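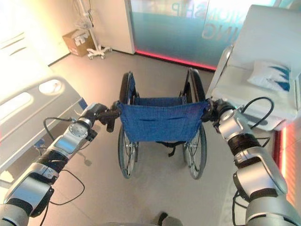
Eskola

Setting up a downstairs bedroom for someone coming home from the hospital

These steps are for turning a dining room or den into a bedroom for a family member who can't use the stairs for a while. I've done it twice, once in a rented house in Biltlow and once in our own. The first time took far too long because I bought things before I measured. Start early if you can. If the hospital has given you a discharge date, plan to be finished the day before it.

What you need

Tape measure, masking tape, paper and pencil
Screwdriver and a drill
Offset door hinges, if a doorway turns out too narrow
Plug-in night lights
A small table or nightstand with a flat top
A bell, a baby monitor, or a wireless doorbell
Waterproof mattress cover and spare sheets

Step 1. Pick the room

Choose the room closest to a bathroom, even if it isn't the nicest one. A half bath is fine. Washing can be done at the sink for the first few weeks, and the home nurse will usually show you how. If there is no bathroom on the ground floor you will need a commode chair, and you should leave space for it next to the bed on the side the person gets out.

Look at the windows too. A room that gets afternoon sun will be hard to keep cool in August, and a person who is in bed most of the day feels it more than you do. In our house we gave up the front room for this reason and used the den.

Step 2. Measure before you move anything

Draw the room on paper. Mark the doors, which way they swing, the windows, the outlets, and any heater or vent. Then measure each doorway with the door open, from the face of the door to the opposite stop. That is the space you really have. The number on the plans or the box is the size of the door itself and won't help you.

Do the same for the hallway and the bathroom door. Write it all down on one sheet and take the sheet with you when you go to the rental place.

Step 3. Mark the bed with tape

Ask the supplier for the outside length and width of the bed, rails included. Mark that shape on the floor with masking tape and leave it for a day while you walk around it. You want a clear strip on the side where the person gets up, and enough room on the other side to make the bed. We left 4 feet on the getting-up side and could have used more.

Keep the head of the bed against a wall with an outlet. Don't push the long side into a corner unless you have no choice. Changing sheets that way is miserable.

Step 4. Order the equipment

Beds, overbed tables, wheelchairs and commodes can all be rented by the month. Our order came through Claltia, and they wanted their form 818 signed by the doctor's office before they would put us on the delivery list. The office sat on it. Call the doctor's office yourself, ask for the person who handles equipment orders, and call again the next morning.

Allow 2 weeks if you want a particular bed. If you will take whatever is in stock it can be much quicker.

Ask these things when you order:

Is delivery and setup included?
Who do I call on a weekend if the bed motor stops?
Is the mattress included, or is it separate?
What is the shortest rental period?
Do you pick up, and is there a charge for it?
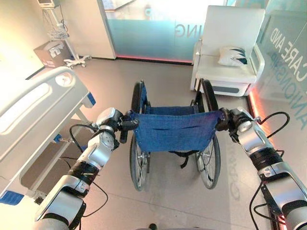

Get the answers in writing if you can. We were told pickup was free and then found a fee on the last bill. It was taken off after a phone call, but I had to find the name of the person I'd talked to.

Step 5. Clear the floor

Take out all the throw rugs. Take out the coffee table, the floor lamp, the magazine rack and anything else that stands in the open. Extension cords should go along the wall behind furniture, or go away completely. If you have wall-to-wall carpet with a thick pad, leave it, but expect wheels to drag on it.

Raised thresholds between rooms are easy to forget. You can buy a rubber ramp strip that sits against the threshold. The Gallumeck ones we bought could be trimmed with a utility knife and stayed put without glue. Measure the height of the threshold first and buy the strip to match.

Step 6. Fix the doorways

If a door is slightly too narrow, try these in order.

First, take the door off and hang a curtain on a tension rod. This is free or nearly free and takes a few minutes. For a bedroom it is usually enough.

Second, swap the hinges for offset hinges. They let the door swing clear of the opening. Use the same screw holes if they line up. If they don't, fill the old holes with wood glue and toothpicks, let it dry overnight, and drill new ones.

Third, remove the door stop molding from the lower part of the frame. Pry it gently and save it so you can put it back later.

If none of that gets you enough room, talk to a carpenter. Don't cut into the frame yourself.

Step 7. Lighting and the call bell

Put a lamp where it can be switched on from the pillow. Touch lamps are good for weak hands. Plug in a night light near the bed, one in the hallway and one in the bathroom.

For calling you at night, a wireless doorbell worked better for us than a monitor. The button went on the bed rail with a strip of hook-and-loop tape and the chime went upstairs. Test it with all the doors closed and the TV on.

Step 8. The bedside table

Keep on it only what gets used: water, tissues, glasses, phone and charger, the remote, a notepad. Medicines go somewhere else, preferably in the kitchen with a written schedule taped inside the cabinet door. Put the wastebasket on the same side as the table.

Step 9. Try it yourself

Lie down on the bed. Reach for the lamp, the water and the bell. Get up on the correct side and go to the bathroom with the main lights off. Then do the whole trip sitting in the wheelchair if one is going to be used, including the turn into the bathroom. I found 6 things to change this way, most of them small. The towel bar was behind the door and the light switch was blocked by a bookcase.

After the first week

Go through the room again with the person who is using it. Some of what you set up will be in the wrong place, and they will have been putting up with it. Move the table, lower the lamp, change the side the blanket is tucked on. If a physical therapist visits, ask for a look at the bed height while they're there.

Last updated 2014-05-28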